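Section 3. Before You Buy: Planning and Budgeting for a Favik Hand-Held Gripper Set

Read this section before the one about unpacking. Most people read it afterward, when the boxes are already in the hallway, and it is still useful then, only more expensive.

The Favik is a two-finger gripper carried by a person, who does ordinary jobs with it while it records. The recordings go toward teaching a robot arm the same jobs. You can own the gripper without owning the arm, and for the first few months we recommend exactly that. The arm has its own guide, its own power needs and its own line in the budget, and it will wait.

3.1 Decide what you want picked up

1. Write down the jobs you want recorded. Use plain verbs: lift, turn, place, hand over. "Explore manipulation" is a fine phrase for a funding application and no help at all in choosing finger pads.

2. Next to each job, list the objects it involves. Go and get them. An object you have to imagine always weighs less than the real one.

3. Sort the objects into stiff, soft and squeezable. Plastic bottles go under squeezable even when they are full. Paper cups go under squeezable and deserve a star.

4. Cross off anything wider than the open fingers. If half the list disappears, stop here and call us before ordering. Adjoa Kyei on the order desk has talked many customers out of buying the wrong thing and bears no grudges.

Note: Ribbed soft pads suit most household and desk items. Flat pads are sold separately for paper and card. Buy flat pads when you have a job for them, and leave them in the catalog until then.

3.2 Count hands before grippers

The usual mistake is to buy one gripper for every person on the team. People take breaks, attend meetings and go home. Grippers do none of this, and will sit in a drawer losing charge at your expense.

1. Work out how many people will be recording at the same moment on a normal day.

2. Order that many grippers, plus one spare. For a team with three people recording at once, the order is 4.

3. Name one person to look after charging, pads and file transfer. Put this in writing. "Everyone" has never once charged a battery.

4. Plan on sessions of 20 minutes, then a change of hands. Wrists complain before software does.

CAUTION: Do not plan sessions around battery life. The battery will outlast the operator, and the operator is harder to replace.

3.3 Build the budget

Set up the budget with the lines below, in this order. The order matters to your finance office, which will cut from the bottom.

Grippers, including the spare
Spare soft pads, one pair per gripper
Storage for recordings
Operator hours
Chargers and cables
Props and consumables
Shipping and import charges

Put operator hours in at the full rate, including the first week, when very little usable footage comes out. A budget that treats people as free tends to be approved quickly and regretted in January.

Props and consumables always look silly on paper. Mohammed-Awal Aryee, who planned the Uker pilot, left the line blank because the office "already had things." It did have things. They belonged to other people, who wanted them back, and one of them was lunch. His revised budget allowed 624 for props, in the same currency as everything else, and the second round ran without a single argument over a sandwich.

Note: Prices on the Quartey order sheet do not include storage. If you are using the Stellar review software, buy the drive and the license together. A license with nowhere to put the files is a very tidy way of spending money.

3.4 Choose the place

You do not need a laboratory. You need a surface at a comfortable height, steady light, and a socket nearby.

1. Pick a desk or table that people use anyway. A robot trained on bare tables will be surprised by your office, and you will have paid for the surprise.

2. Leave some everyday clutter where it is. Cups, cords and packages are welcome. Remove anything private, sharp or irreplaceable.

3. Walk through the longest job once with the gripper in hand. If your elbow meets a shelf, choose another spot.

4. Check who else has booked the room. Check again.

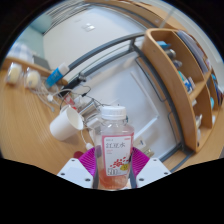 Figure 3-1. Bottle held upright between the soft pads, at a desk in everyday use.

5. Keep drinks capped while they are being handled. A capped bottle is a prop. An open one is a claim form.

CAUTION: Liquid damage is not covered by the standard warranty. The extended warranty does not cover it either, but says so more politely.

3.5 Trial first, order second

A loan set can be booked through the order desk. Use it for real work, on the objects from your list in 3.1, with the people who will do the recording. Korkor Quansah prepares the loan sets and will ask for your object list before shipping, so have it ready.

1. Record every job on the list at least once.

2. Have a second person review the recordings. The one who made them will forgive too much.

3. Note each job as keep, change or drop. Drop freely. A dropped job at this stage costs you a pencil line.

4. Go back to the budget and correct it. If nothing changed, look again at operator hours.

5. Send the corrected order sheet to Iddrisu Acheampong, with the delivery address spelled out in full and a phone number that somebody answers.

Note: Return the loan set with all its pads. We do count them.

3.6 Before you sign

Check that the order shows the spare gripper, the spare pads and the storage. Check that the delivery date falls before your first session — this has gone wrong often enough to earn its own sentence. Keep a copy of the order sheet with this guide.

Section revised 2021-09-22 by Kofi Atinga. For unpacking and first charge, go to Section 4.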